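Questions from the Staff About the New Book Handling Work

Grelemgate Book Exchange, Basdale building

When we told everybody at the April meeting that part of the sorting and shelving would be going over to automation, we promised to write down the questions that came up and answer them properly. It has taken longer than we hoped, and a few of you have very kindly kept reminding us. These are the questions we heard most, in the order we thought they mattered to people, with some we added ourselves after conversations in the kitchen. If yours is missing, please stop by the office and tell Renato Bustos or leave a note in the tray outside his door. He does read them, even the long ones.

Is anyone losing their job over this?

No. We wanted this one first because it was the first thing asked and we know it was on people's minds all the way home that evening. There are 23 of us at Basdale, and there will be 23 of us when the first station is running. The owners have put that in writing for the whole of the trial period, and a copy is pinned up next to the schedule. What happens after the trial we can't promise today, and we would rather tell you so than dress it up. You will hear about any plans before they are final, and you'll have time to say what you think of them.

What is going to be automated, and what isn't?

The first station will take single books out of a bin, turn them so the spine can be read, and set them down in the right place for the next person. That's the whole of it for now. Grading condition stays with people. So does pricing, so does anything fragile or old, and so does every conversation with a customer who is sure they sent us a different edition. Packing stays exactly as it is too, apart from the tables moving a little closer to the window, which the packing crew had been asking for anyway.

Why start with picking up books, of all things?

Because it is the part of the day that wears people out. Anyone who has done a full shift at the intake tables knows what it does to the wrists and the base of the thumb. It's also the part people swap away whenever they get the chance, and we noticed that the same good-natured folks kept ending up with it. If we can take a fair share of that reaching and gripping off your hands, we think the rest of the job becomes a nicer one to come in for.

Books are harder for a machine than they look, by the way. A box on a conveyor is always a box. A book can be thick or thin, slick or cloth-covered, and it will flop open if you take hold of it badly. Ulloa, the firm building the station for us, asked for a very mixed set to begin with and we gave them 133 titles off our own shelves: cookbooks, mysteries, atlases, children's books, and a good number from the foreign language section so that it wouldn't get used to only one kind of cover.

How does the station learn to do it?

From you, mostly. A person takes a hand-held gripper with a camera on it, which closes the way the robot's own gripper will, and does the job at an ordinary table. Pick the book up, turn it, put it down, and so on with the next one. The recordings go to Ulloa, and their people use them to teach the station how a sensible person goes about it. There is no programming involved on our side and you don't need to be good with computers. Some of our best recordings come from colleagues who told us at the start that they'd be hopeless.

Do I have to take part in the recordings?

You don't, and it won't be held against you in any way. Recording is offered on the schedule like any other task, in blocks of 40 minutes with a proper break afterward. It's paid at the intake rate plus the small supplement we agreed on. If you try it one Tuesday and decide it isn't for you, just say so and we'll put you back where you were. Several people have done just one block and left it at that, and we were glad to have it.

What does the camera see? Does it record me?

This came up many times and it is a fair thing to ask. The camera is mounted on the gripper and looks at whatever is in front of it, so you get the book, the table, the bin and a certain amount of the room behind. There's no microphone. It can catch a colleague walking past, and when that happens the stretch is removed before anything is sent out, which is Renato's job. We have marked the recording corner with tape on the floor so that everybody knows where it begins, and if you'd prefer to go around the other way to the coffee machine, please do.

Will the recordings be used to judge how fast I work?

They will not. Your name isn't attached to them, and neither your supervisor nor the owners get a list of who recorded what. We would add that speed isn't even what Ulloa wants. They keep asking us to go slower! A calm, steady grip that holds a book by its lower part and doesn't bend the boards is worth far more to them than ten hurried ones.

Any tips for somebody doing it for the first time?

Give yourself a few minutes to get used to the weight. It feels clumsy at first, a bit like eating with somebody else's chopsticks, and then at some point your hand stops arguing. Bring the fingers of the gripper down on both sides of the book before you close them. Hardcovers are kinder to beginners than paperbacks, so start with those.
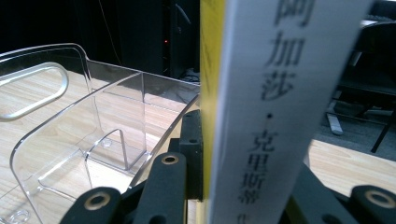
Keep your elbow loose, and take your time when you turn the book over, especially a heavy one. If it slips, let it slip, then pick it up again and carry on. Ulloa would like those moments kept in, so please don't stop the recording or start over on account of a dropped book. And if your forearm gets tired before the block is finished, put the gripper down. We mean that. It would be a poor sort of project that saved your wrists later by hurting them now.

Who do I call if the station stops once it's running?

For the first seven weeks there will be someone from Ulloa in the building during both shifts, and you can simply wave them over. After that, four of our own people will be trained to clear a jam, restart the station and decide whether it needs a visit. Those are new duties with a new pay step, and they'll be posted on the board for anyone at Basdale to apply. No technical background is asked for. We'll give preference to people who know the intake tables well, seeing that they will spot trouble long before anyone else does.

What if the machine damages a book?

Put it aside on the blue cart with a slip saying what happened, as you would with any damaged stock. It doesn't count toward your table's damage figures. A torn jacket here and there is expected in the early weeks, and we've kept the better collectible stock well away from the station for that reason.

Is the Bomberg site getting one too?

Not yet. Our friends at Bomberg have asked, and some of them have been over to have a look and a try with the gripper, but their building has the narrow aisles and the old floor, and it would need a good deal of work first. We'll see how Basdale gets on. Anyone from Bomberg who would like to visit is welcome any afternoon after 2:00. Call ahead so there's somebody free to show you around and find you a parking space.

What will my day look like once it is all in place?

A little more varied, we hope. If you work intake, expect to spend a part of the shift feeding bins to the station and checking what comes off it, and the rest on grading and research, with the hand sorting rotated so that it doesn't land on the same shoulders every time. The rotation is a first attempt and we fully expect to get some of it wrong. There's a sheet by the time clock for writing down what isn't working, and we will go through it together at the end of each week for as long as people keep filling it in.

Can my family come and see it?

Yes, of course, once the station has had its safety check. Children need to stay behind the yellow line and hold somebody's hand. We'll post an open afternoon on the board when we have a date from Ulloa.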